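Plaltcombe Shared Workshop
Student project report: picking up trays with a two-armed robot
Submitted 26/03/2025

1. What we set out to do

The original proposal promised a robot that would tidy a workbench. It said so in the first line, with confidence, and was approved before any of us had tried to make a robot pick anything up. By the second week of February the aim had been trimmed to the following: take hold of a shallow tray lying on a table, lift it, and put it down in a different place on the same table. The report is about that. Tidying is discussed under further work, where it belongs.

We called the project Cleliveo, which was the only part finished on schedule.

2. Where it was built

All the work took place in the shared workshop at Plaltcombe. Sharing has its good side (other people's clamps) and its bad side (other people wanting their clamps back). Our corner has carpet, which is kind to dropped screws in that it never gives them back.

The arms and hands came to us assembled. Our share was the control software, the grasp routines, the table layout and a large amount of cable tying. The budget for our own parts was 100 pounds, most of which went on connectors that were nearly the right size and then on connectors that were.

3. Method

We split a pick into four stages: approach, contact, close, lift. Each has its own timeout and its own way of giving up. If a stage gives up, the arm backs off along the path it came in by and waits. Early versions backed off in a straight line, a shorter route that took the wrist through the edge of the table.

The trays are awkward. A block can be pinched from nearly any side, but a shallow tray offers a low rim and a lot of air. Gripping from above failed so often that we stopped logging the reasons. What we settled on was coming in from the front edge of the table with the fingers curled, getting the tips under the lip and tilting the tray towards the palm before any lifting is attempted. It looks like someone trying to steal a plate quietly.

Finger closing is driven by a current limit. We tried a limit per finger, then one limit for the whole hand, then went back to one per finger and said no more about it.

4. Testing

We logged 1167 attempts across the whole project. Of these, 439 ended with the tray lifted and set down the right way up. That total includes the early weeks, when the software was mostly a way of pushing trays onto the carpet, and we have left those weeks in. Taking them out would improve the figure and we would have had to explain why.

Failures fell into a few families. The commonest was the slide, where the fingers touch the rim and the tray simply moves away from them. Next was the false grip: the current limit trips on the tabletop, the hand believes it is holding something, and the arm raises nothing with great care. The shine on the yellow table did not help either -- the vision code took a bright reflection for an edge more than once, and went after it.

Changing the angle of the trays mattered more than changing their position. We had laid them all out square to the table for a month before trying anything else, and had become rather pleased with our results.

5. Layout used for the final runs

Three black trays on the top, set at different angles, with small blocks and round caps in a row on the shelf underneath. The right hand does the tray work and the left stays low, out of the way.

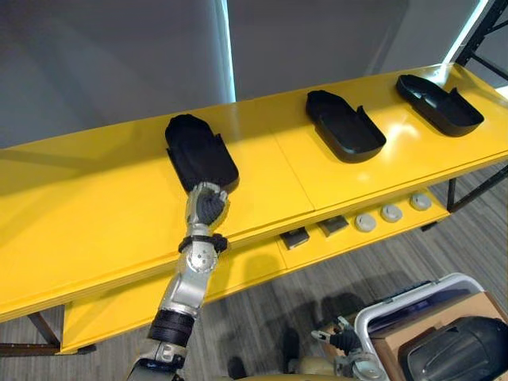
6. Further work

The row on the lower shelf is the next job. Reaching under a tabletop needs a different approach path, and at present the planner's answer is to go through the top. We would also like the left hand to steady the far end of a tray, which should deal with most of the slides.

The control loop needs rewriting. It is one file of 3000 lines, and there is a comment near the middle that says "temporary".

Tidying the workbench remains a long-term aim. Ours has got worse since the project began.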